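Compte rendu de visite - Plateforme de manipulation bimanuelle de Plinudari
Mission « Outils logiciels pour la robotique », visite effectuée en mai

Objet de la visite

Dans le cadre du programme annuel d'échanges techniques, une délégation du groupe Benard s'est rendue sur le site de Plinudari afin de prendre connaissance de la chaîne logicielle développée pour le pilotage de robots à deux bras. La visite avait été convenue à l'automne précédent, à la suite d'une première présentation à distance. Elle portait exclusivement sur les aspects logiciels : perception, planification des mouvements, commande, outils d'enregistrement et d'annotation. Les questions de mécanique et d'approvisionnement feront l'objet d'un échange distinct.

La délégation a été reçue à 9 h 30. La matinée a été consacrée aux exposés et à une première séance devant les postes, l'après-midi à l'examen des journaux d'exécution et aux questions d'intégration.

Organisation de la plateforme

Plinudari exploite 5 cellules de conception voisine, toutes raccordées au même serveur d'enregistrement. Chaque cellule est déclarée dans un fichier de configuration unique, versionné, qui contient la géométrie du poste, les limites articulaires, les paramètres des caméras et la version du modèle de commande en service. Un changement de caméra ou un déplacement de bras donne lieu à une nouvelle version de ce fichier, et aucune exécution ne peut être lancée tant que la vérification de l'étalonnage n'a pas été validée.

Les flux d'images proviennent de deux types de points de vue : une vue fixe de l'ensemble du poste et des vues rapprochées, prises au niveau des poignets. La synchronisation est assurée par un service développé en interne, baptisé Wellgate, qui horodate les images, les positions articulaires et les consignes envoyées aux pinces. Les équipes de Plinudari ont insisté sur l'importance de ce composant. Une première version, fondée sur l'horloge de chaque poste, produisait des décalages suffisants pour rendre inexploitables les phases de contact. La version actuelle rejette toute séquence dont l'écart entre flux dépasse le seuil fixé et en conserve la trace dans un registre consultable.

La tâche retenue pour la séance était le rangement de vaisselle avec un bac en plastique. Elle a été choisie par nos hôtes pour la difficulté qu'elle représente en perception, la vaisselle réunissant des surfaces émaillées, des décors imprimés et des matières transparentes.

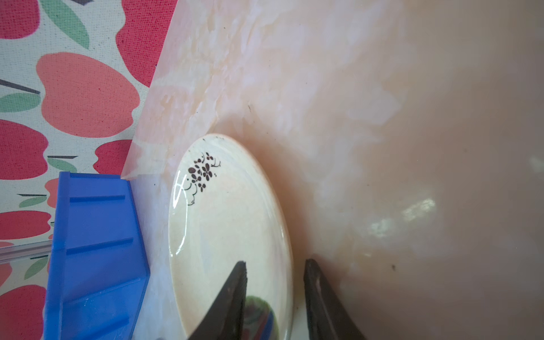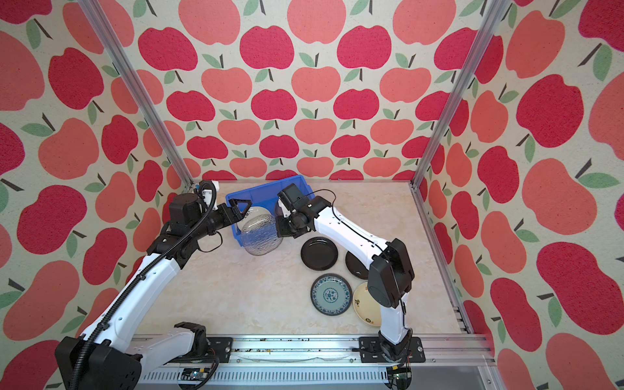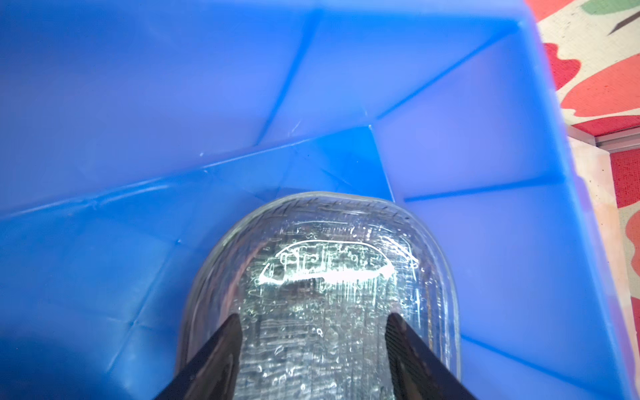 Le module de perception, désigné sous le nom de Ramalho, a été présenté en détail au cours de la seconde partie de la matinée. Il ne cherche pas à reconstruire l'ensemble des objets en trois dimensions. Il produit, pour chaque vue, une carte des zones de prise admissibles, accompagnée d'un indice de confiance, et laisse au planificateur le soin d'arbitrer entre les vues. Le cas du bol transparent à surface texturée a retenu l'attention de la délégation. Depuis la vue d'ensemble, il se superpose en partie à la paroi avant du bac bleu ; depuis le poignet, le bord du verre prend la teinte du plastique et une large tache claire occupe le haut de la surface. Les capteurs de profondeur fournissent dans ces conditions des mesures lacunaires, et Ramalho s'appuie alors sur le contour visible entre les doigts de la pince et sur la position de ces derniers, connue par la commande. Le petit plat ovale couleur crème pose un problème différent, l'émail renvoyant des reflets vifs sur le bord gauche alors que le motif floral brun offre un repère stable pour le suivi. Nos interlocuteurs ont indiqué que les décors imprimés facilitaient en général l'estimation de l'orientation, et que les pièces noires unies demeuraient les plus sujettes à erreur pour les modèles entraînés sur les seules images couleur.

La question des fonds a également été abordée. Les parois imprimées de pommes rouges et saumon constituent un arrière-plan chargé, répétitif, dont l'échelle apparente varie d'une paroi à l'autre dans la vue fixe. Selon l'équipe chargée de l'entraînement, les modèles appris sur fond uni se comportaient médiocrement dès que l'environnement changeait. Chaque séquence porte désormais une étiquette de décor, et les jeux de validation sont constitués de manière qu'un décor donné ne figure jamais des deux côtés de la séparation. La délégation considère que cette règle, simple à mettre en œuvre, pourrait être reprise sans délai dans nos propres procédures.

Planification et coordination des deux bras

Le planificateur traite les deux bras comme un système unique pour le contrôle des collisions, et comme deux systèmes distincts pour l'exécution. Un volume partagé est défini dans l'espace de travail ; l'accès y est accordé par réservation, pour une durée bornée. Lorsque les deux pinces doivent se trouver simultanément à proximité du bac, un mode coordonné est activé : les vitesses sont réduites et la trajectoire de chaque bras est recalculée en fonction de celle de l'autre. Ce mode est plus lent, et Plinudari reconnaît qu'il est parfois déclenché sans nécessité. Un réglage plus fin des seuils est à l'étude.

La commande des pinces fait appel à une boucle de force simplifiée. La consigne de fermeture est limitée par classe d'objet, et cette classe est fournie par Ramalho. En cas d'indice de confiance insuffisant, la classe la plus fragile est appliquée par défaut. La délégation a demandé si ce choix n'entraînait pas des glissements sur les pièces lourdes. Il nous a été répondu que tel était le cas pour certaines d'entre elles, et que le risque avait été jugé préférable à celui de la casse.

Outils d'enregistrement et d'annotation

La base consultée pendant l'après-midi comprenait 2508 séquences pour la tâche de rangement, dont 479 avaient fait l'objet d'une annotation manuelle complète. Les autres disposent d'un découpage automatique en phases (approche, contact, fermeture, transport, dépose) établi à partir des signaux des pinces. L'interface d'annotation affiche les vues côte à côte, avec la courbe d'ouverture de chaque pince sous les images. L'annotateur peut déplacer une limite de phase, signaler une anomalie ou exclure la séquence.

Les séquences exclues ne sont pas supprimées. Elles sont versées dans un ensemble séparé, qui en comptait 158 lors de notre passage, et servent à l'évaluation du détecteur d'échec. La délégation a pu parcourir plusieurs d'entre elles - principalement des pertes de suivi et des arrêts demandés par l'opérateur - et a relevé la qualité des commentaires qui les accompagnent. Le vocabulaire employé reste toutefois propre au site, et une table de correspondance sera nécessaire avant toute mise en commun.

Points soulevés lors des échanges

Trois sujets ont occupé l'essentiel de la discussion finale. Le premier concerne le format des journaux : celui de Plinudari est documenté, mais il dépend d'une bibliothèque interne pour la lecture des images compressées. Une exportation vers un format ouvert est prévue, sans calendrier arrêté. Le deuxième porte sur l'étalonnage des caméras de poignet, aujourd'hui vérifié à chaque prise de poste au moyen d'une mire. Nos équipes ont proposé de comparer cette méthode à la vérification continue pratiquée chez Benard. Le troisième a trait aux droits d'accès, la base étant pour l'heure consultable uniquement depuis le réseau du site.

La délégation a regretté de ne pouvoir assister à une reprise complète après arrêt, la procédure étant en cours de révision. Elle a en revanche obtenu communication du diagramme d'états correspondant, joint à la version interne du présent compte rendu.

Suites à donner

Plinudari transmettra un échantillon de séquences annotées, accompagné des fichiers de configuration des cellules concernées. Benard fournira en retour son outil de contrôle d'étalonnage et la documentation associée. Une réunion technique à distance sera organisée au mois de juin pour l'examen de la table de correspondance des anomalies. La participation de l'équipe responsable de Wellgate a été demandée.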